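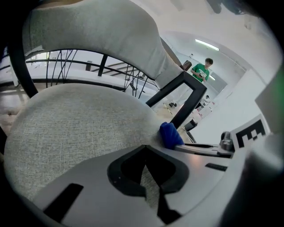 Unit 2: Woven Upholstery Fabrics

Course notes, Introduction to Furniture Textiles
Instructor: Jeptoo Lyimo

Reading before class: the Boychuk handout on yarn and the first 15 pages of the course reader.

2.1 Warp and weft

All woven cloth is made from two sets of yarn. The warp runs the length of the roll and is held under tension on the loom. The weft goes across, over and under the warp. The edge where the weft turns back is the selvage. Upholsterers usually trim it off, but leave it on until the pieces are marked out. It tells you which way the warp runs, and on a plain pale fabric that can be hard to see once the piece is cut.

The warp is normally the stronger direction. On a seat, run it front to back unless the pattern or the width of the cloth prevents it. Turning the cloth sideways is called railroading. It lets you cover a long sofa without a seam, and many fabrics are now designed for it. Check the label.

2.2 The main weaves

Plain weave. Each weft yarn passes over one warp yarn and under the next. Firm, even, easy to cut. Frays less than the others.

Basket weave. A plain weave with two or more yarns grouped together. Softer and more open. Can shift at the seams if the yarns are smooth.

Twill. The crossing point moves over one step on each row, which gives a diagonal line. Bends well around curves. Denim and herringbone are both twills.

Satin. Long floats on the face and very few crossings. Smooth and shiny, but it snags. Keep it for pieces that get light use.

Pile fabrics such as velvet have a third set of yarns and are covered in Unit 4.

2.3 Curves and stretch

Woven cloth has little give along the warp or the weft. It stretches most on the bias, at 45 degrees to both. When you cover a rounded back, the fabric has to take up extra length on the outside of the curve and lose it on the inside. There are three usual ways to deal with this: ease the cloth by hand, cut relief notches in the seam allowance, or divide the cover into panels. Thick fabric nearly always needs panels. Notches should stop well short of the stitch line – students cut them too deep every year.

2.4 Wear testing

Two rub tests are in common use. The Martindale test moves the sample against a wool cloth in a figure that keeps changing direction. The Wyzenbeek test rubs back and forth along the warp and then along the weft, and results are given in double rubs. The two numbers can't be converted into each other. A high score on either one says nothing about fading, staining or seam strength, so read the whole data sheet.

Pilling is tested separately. It is graded from 1 to 5, with 5 meaning no visible change.

2.5 Terms to know

Float: a yarn that passes over two or more others without crossing.
Hand: how the cloth feels when touched.
Repeat: the distance before a pattern starts again.
Seam slippage: yarns pulling away from a stitched seam under load.

Assignment

Pull apart the swatch from the Cokska sample book and draw the weave on graph paper, at least two full repeats. Label the warp. Drawings go to Adeel Dhanial in room 255 by July 31. Late work loses a grade.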